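Software Forum: Perception and Planning
Thread: Grasp phase labels on two-handed garment recordings

Posted by sadel_tools
The Sadel segmentation module divides each recording into approach, grasp, stretch and release. It performs well on rigid items. On garments it places the start of "stretch" too early, while the cloth is still slack between the jaws. In a review of 531 recordings, this was the most frequent correction. We request comments before the August release. 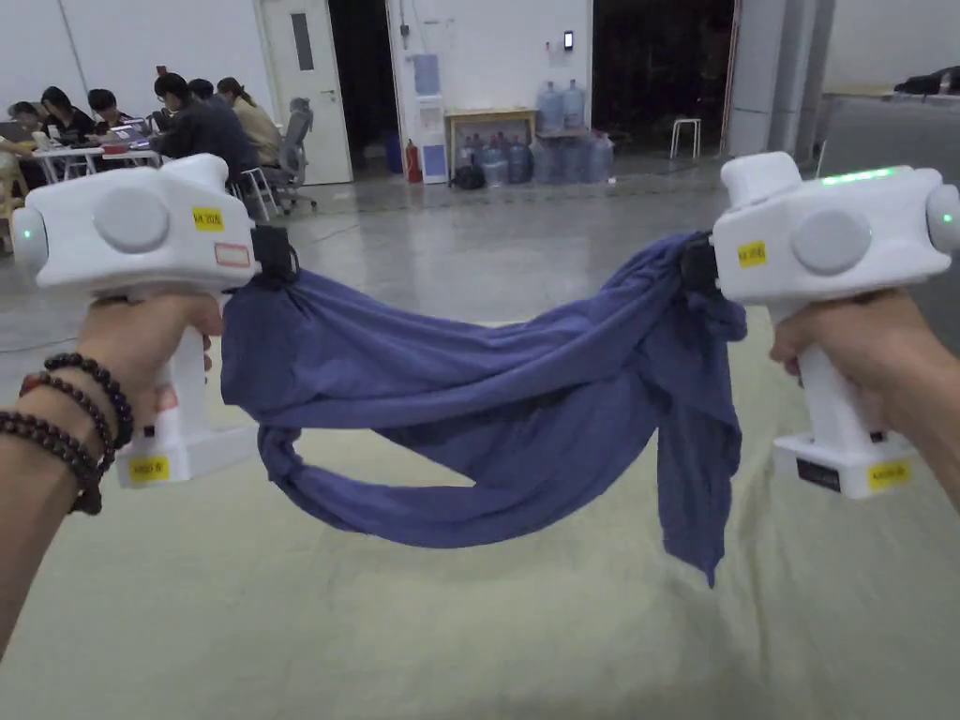

Page last changed: Thursday, 4:30 p.m.

Reply by kinematics_desk
The module currently relies on the distance between the two grippers. With cloth, distance alone is a poor signal — the same separation may correspond to a taut sleeve or to a deep sag. I recommend adding a sag estimate from the head view and holding the label until it settles for 200 milliseconds.

Reply by bosilico_user
I do not agree. The head view is often blocked by the hands. Our group runs Bosilico on the gripper views only, and the fold direction near the fingers gives a usable tension cue. Please see the strip running from one gripper to the other.

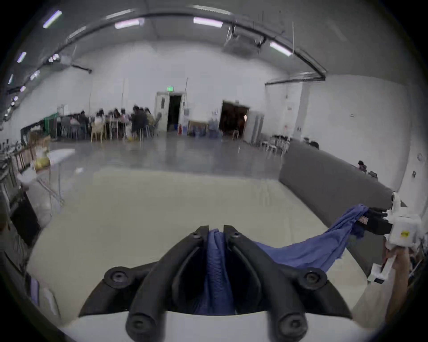 Figure 2. Blue cloth held between two grippers, gripper view.

Reply by kinematics_desk
That cue is acceptable when the strip is in clear view. It fails when most of the garment is resting on the work surface, where folds near the fingers say little about tension. A planner trained on such labels will pull before it has a second grasp.
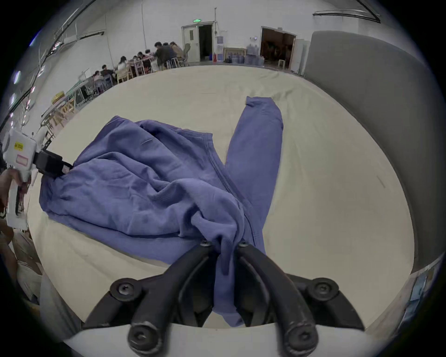
Figure 3. Sweatshirt on the work surface, with both grippers on the fabric.

Reply by bosilico_user
The point about resting garments is accepted. I maintain that the head view should be optional, as some of our older recordings do not include it.

Reply by chowdhury_build
The Chowdhury branch already accepts both sources and weights them by confidence. Clock offset must be corrected first. At 30 frames per second, an error of 3 frames moves the label by a tenth of a second.

Reply by sadel_tools
We will merge the sag estimate as an optional input, turned off by default. The Dullitz export format will remain unchanged. Objections concerning the default setting may be entered in this thread.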